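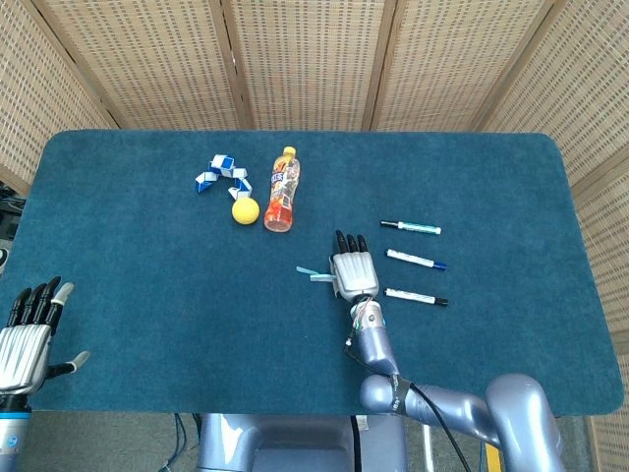

The number printed on a room divider or acoustic screen is usually a single figure, and it hides most of what you need to know. A short thread on reading the data sheets.

Sound absorption is measured per frequency band. A panel can soak up nearly everything at 2 kHz and almost nothing at 125 Hz. The headline figure is an average, and bass is often left out of it.

Thin, open materials work at the top end. Woven screens, curtains and short carpet all take the edge off speech and clatter. They do very little for a fridge hum or traffic.

Depth is what gets you lower. A porous layer works best where the air is moving, and at a hard wall it hardly moves. Quarter of a wavelength at 520 Hz is 16.5 cm. Leave a gap behind the panel if you have the space.

I compared the sheets for the Clalteo and the Bulton last month. Same headline rating. The Clalteo was tested with a 30 mm air gap and the Bulton flat against the wall, so the two figures can't be set side by side.

Blocking is a separate matter from absorbing. A freestanding screen blocks only what travels straight through it. Low notes bend over the top. Gaps at the hinges and under the bottom edge matter more than people expect - check those before paying for a heavier core.

Erkov gives full band data on page two of its sheet. Lam gives one number and a drawing of an ear. I've written to Lam asking for the test report, ref 1753, no reply so far.

If you want to check your own room: clap, record it on a phone, look at how long the tail lasts. Crude, but do it before and after with the phone in the same spot and you'll see any large change.

Next thread will be on ceilings - I still need to redo the sums for sloping ones.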